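Fixed Fees Do Not Make Bail Cheap

A surety fee of 16 per cent looks small until someone has to find it before 9 a.m. 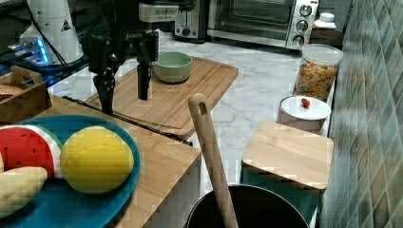 One reader in Flimcombe objected that the fee buys speed, and that a night in a cell can cost a person their job, so the price should be judged against lost wages. It is a fair objection. It compares the fee with the worst outcome, though, and leaves out release on a signed promise, which costs the defendant nothing.

Take a bond set at 2,071. The fee comes to just over 331, and it is not returned when the case ends, even if the charge is dropped. A cash deposit paid to the court is normally refunded. The two are often listed side by side, as Sarkitz does on its rates page, with no note on which one comes back.

Payment plans make the comparison harder. Pimura spreads the fee over 91 days and adds a charge for each missed instalment. Dhillon asks for 2 co-signers, both liable for the full bond if the defendant fails to appear. Neither term is improper – but both belong beside the headline rate, in the same size of type.

I would require a single printed sheet, handed over before signature, showing the total payable, the part refunded and the sum each co-signer stands to lose. The firms already hold these figures.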